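Casetus Pantry Labels
Data card, release 3 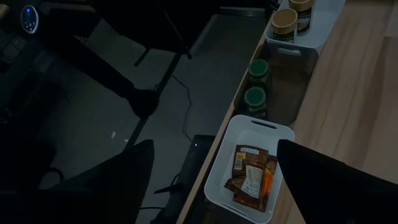
Casetus is a table of transcribed label text from dry goods sold in jars, tins and cartons. It was compiled for work on ingredient parsing and date normalization. The release holds 668 records in one UTF-8 CSV file, one record per package.

Maintainers: Oana Gavrilă (schema, releases), Gheorghița Stoica (transcription)
Last updated: November 9, 2019

Files

labels.csv – the records
units.csv – unit spellings and their normalized forms
CHANGES.txt – release history

Fields

Each record has 18 columns. The ones most users need are:

record_id – stable across releases
product_text – product name as printed
ingredients_raw – ingredient list, line breaks replaced by a single space
net_qty, net_unit – quantity and unit, split
date_raw – date string as printed
date_iso – parsed date, empty if the day or month order is ambiguous
lang – language code of the ingredient list

Spelling errors on the label are kept in the raw fields. Decimal commas are kept in ingredients_raw and converted to points in net_qty. Allergen emphasis (bold or capitals) is not recorded.

Transcription

Text was typed by hand in Prorisetti and checked by a second reader. Disagreements were settled against the package. Nine records still have an unresolved character in ingredients_raw, marked with a question mark in square brackets.

Known problems

Multipacks carry the quantity of the inner package only. Records from the Drilthorpe batch have no lot code. The Ene import script trims leading zeros from lot codes – read that column as text.

Loading

Use a comma delimiter and double quotes. Do not let a spreadsheet program guess column types, or date_raw will be rewritten on save.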